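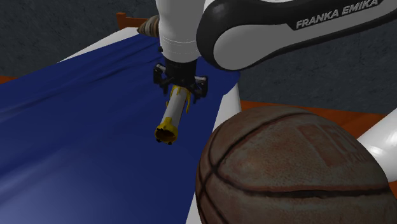 Opening. Treadmill miles count the same as road miles. Ask who ran indoors this winter. Cover form first — most people grip the rail. Shake the arms out on the walk breaks and let the fingers point straight down, like the two black ones on the gripper. Then back to a normal swing.

Next, the Vurnine club plan. It has 4 runs a week, 3 of them easy. Keep the belt at a slight incline.
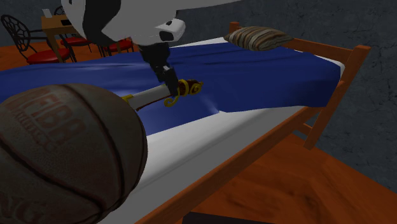
The fourth run is the long one. Split it in half and drink at the break. Mention the Plereck 10K in April, then take questions.

Home Talks Notes Contact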